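Kitchen at the Plaline Showroom

Welcome to my small gallery. I visited the Plaline showroom on a Wednesday in June, and I liked the kitchen corner more than all the other rooms. The counter is white and very clean, and the wall behind it gives a warm yellow light, like evening. My sister wants a similar wall at home — we will see what her husband thinks.

The model is named Clemia. I did not ask the price, but the small brochure says the counter is 233 cm long. It is enough for two people to work without pushing each other.

The sink and the dishwasher, plates and rack
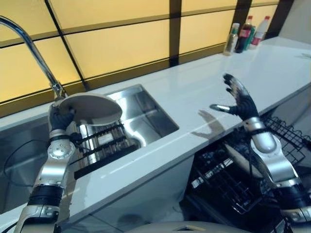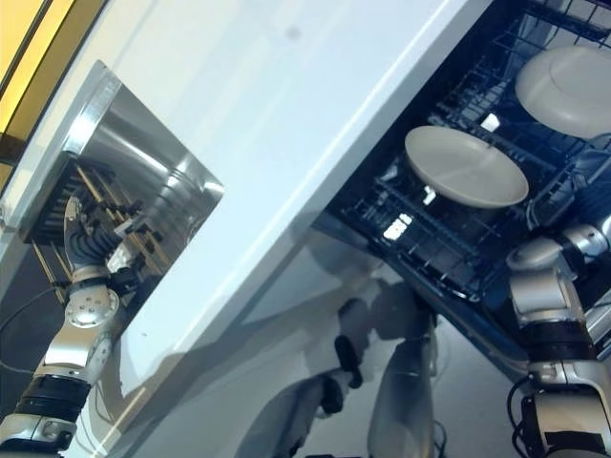

Both pictures have the steel sink with a dish rack inside, and the dishwasher open close to it. I find this order very practical for washing up.

The Kusuma bathroom

I will add these pictures next week.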